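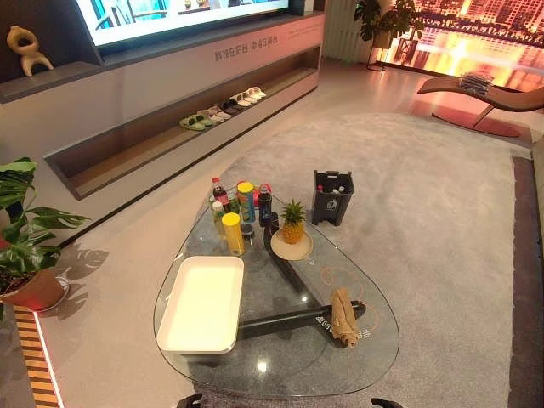
Slippers under the telly, all in their row. Glass table in the middle.

Quick one tonight, kettle's on and I've got 14 other things to do before bed. But I promised I'd write up the living room while it was fresh in my head.

So. Came away wanting to redo our entire front room. Typical.

The slippers first. There's a long open shelf under the console, woody inside, and the slippers just live there side by side. Green pair on the left end, then whites and pale greys. At ours they're in a heap by the back door and one is always under the radiator. Measured our TV unit when I got in and there's a gap underneath, not deep enough for Bogdan's feet though. Bogdan Duda, size enormous. His would stick out like two loaves.

Then the table. Teardrop shaped, clear glass, dark crossed base underneath. I've been against glass tables for years (fingerprints, shins) but on a big pale grey rug it hardly takes up any room to look at. Found something close in the Vávra catalogue for 733, which no. Hisgate had a round one at 600. Also no, but a slower no.

White tray on it with raised sides. I do like a tray. Keys, remote, post, done. Ours is currently a baking tin.

The brown chaise was my favourite thing by miles. Curved, thin frame, small pile of reading matter left on the seat. I'd never get up again. Bogdan says it looks like the dentist's and he's wrong.

Wasn't sure about the knotty beige sculpture on the dark shelf. Bit hotel. The plant on the skinny black stand, yes, copying that, Wevport do one and it's in the sale untill the end of April.
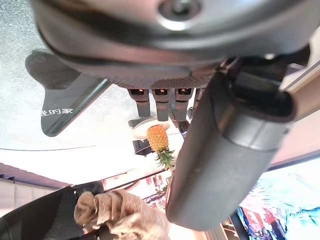 The pineapple! Small one, very good leaves.

I'm putting fruit in the front room from now on. Golden orange, spiky green top, and it's more cheerful than anything I own that was sold to me as an ornament. Speckled grey surface near it too, which is a colour I keep coming back to for the windowsill. Hides crumbs, I'd imagine.

Went to the big Zanthorpe shop on the way home and they only had giant pineapples, so I've come back with 4 lemons in a bowl. Not teh same. Bogdan's already had one in his tea.

List for the weekend then: clear slipper heap, find a proper tray, measure for plant stand, don't look at chaises online.

Have looked at chaises online. More when I've hoovered.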